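Workshop notebook - podcast desk, Tasgate account
18 May 2024

Came in on a Saturday to get the newsletter and episode schedule straight before Ibsa is back. Writing it down in order so we don't do the same work twice.

Episode audit first. Went through the Tasgate show feed and matched each episode to the landing page it was supposed to push. Five of them point at the old Prosten signup form, which still loads but sends the address nowhere we can see. Changed all of those to the new form and tested with my own email. Confirmation arrived for four. The fifth is a redirect problem on the host side, ticket is in. 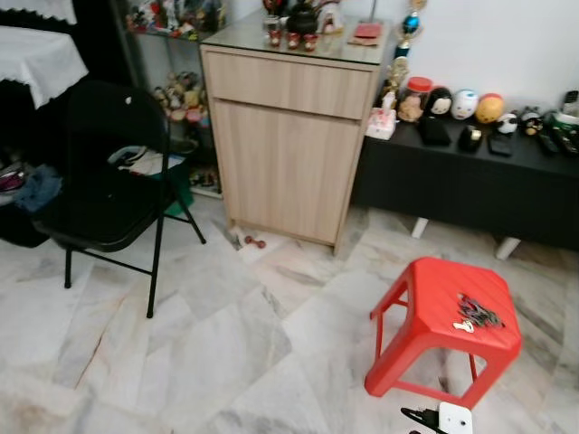

Newsletter list after cleanup: 2759 addresses. I removed the bounces and the duplicates from the Arruda import but left the people who haven't opened in a while. Ibsa Gebru wants to send them one last mail before we drop them, and I agree, as long as it goes out separate from the main send. Last time we mixed them the open rate looked terrible and we spent a meeting on it.

Subject line test is set up in Nullside. Version A is the guest's name and company. Version B is a question taken from the interview. 20 percent of the list gets A, 20 percent gets B, the rest get the winner. I set the wait to four hours. The default is one, and our readers mostly open at lunch.

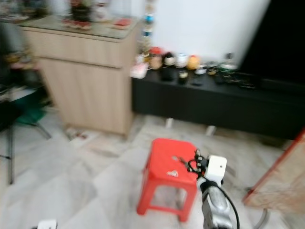

Cover art for the next run of episodes is still open. The current tile is a microphone on dark blue and it looks like every other marketing show in the app. Looked at it at phone size next to some others and couldn't pick ours out. I want one plain object in a strong color on a pale background, something like the red stool on the gray floor, where the shape still reads when it's tiny. Title text at the top, no episode number. Will ask for two drafts and compare them at small size before anyone talks about fonts.

Show notes: the template is too long. Cut the guest bio to two sentences and moved the links above the transcript. Kept timestamps. Click data from the last batch says people use the first three links and then stop, so the signup goes second now - it used to be at the very bottom, under the credits.

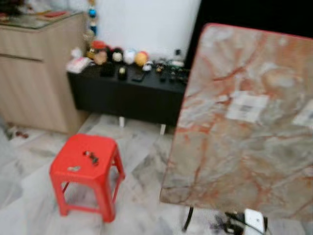 Tried the automatic clip tool on the last interview. It picked the host's intro as the best moment, then a part where both people talk at once. Third pick was usable. Doing it by hand took me 25 minutes for three clips, so I'll stay with that for now. Captions need checking either way, it spells Arruda a different way each time.

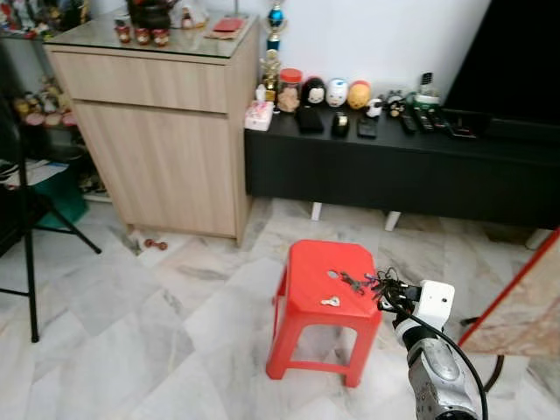 Stool with the keys on it, cabinet behind.

Left to do:
- chase the redirect ticket
- write the last-chance mail, short, one link
- Ibsa to confirm the guest order for the rest of May
- export the Nullside results before they roll off the dashboard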